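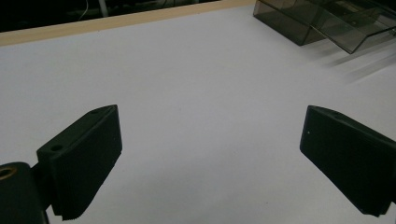
Former students have told us that they came to the Gikico School for one evening course and stayed for the better part of two years. One of them, now a bench jeweler in Pleltmont, wrote in the guest register that she had expected to learn soldering and had learned patience with a file first. The remark is repeated to each new class in September.

About the School

The Gikico School of Jewelry and Small Metalwork is an independent school for adults. It offers instruction in fabrication, wirework, stone setting, engraving and repair. The School occupies the upper two floors of the former Kobzar button works on the east side of Pleltmont, where it moved after outgrowing a rented shop on the canal. The large windows on the north side were kept when the building was refitted, and most benches stand beneath them.

Enrollment for the present year is 134 students. Classes are limited to 15, and the setting and engraving courses are often smaller. Students range from complete beginners to working jewelers who wish to add a skill – engraving is the usual one – or to return to the trade after time away.

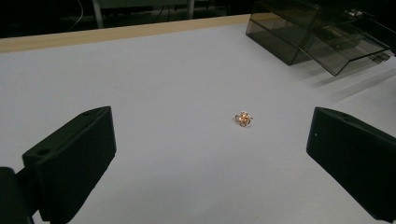

Do I need any experience before I apply? Beginners are admitted to the Foundation Course each September and February, and all hand tools are supplied for the length of the course.

Programs of Study

The Foundation Course meets in the evening and covers sawing, filing, annealing, soldering and finishing. Students work in copper and brass before moving to silver. The Certificate Program takes 2 years of part-time study and ends with a public showing of finished work in June. Applicants for the Certificate must have completed the Foundation Course or submit a small group of pieces for review.

Short courses are held in the summer. Recent subjects have included chain making, enamel, and the repair of clasps and hinges. The repair course fills early, and applicants are advised to write to the office in March.
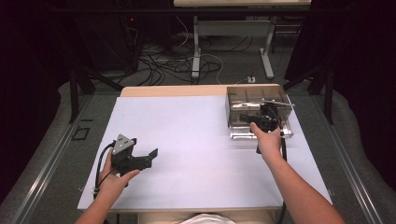 Fees for short courses include the use of the workshop outside class hours, subject to space. Silver and stones are charged at cost. A limited number of places each year are supported by the Grullitz Fund, which was set up to assist students who could not otherwise meet the fees. Fund applications are read separately from course applications and have no bearing on admission.

Visiting

The School is open to visitors in the afternoon during term. The library, which holds trade catalogs and pattern books from the button works, may be used by appointment. Closed shoes are required on the workshop floors, and long hair must be tied back. The entrance is on the courtyard side – the street door is kept for deliveries.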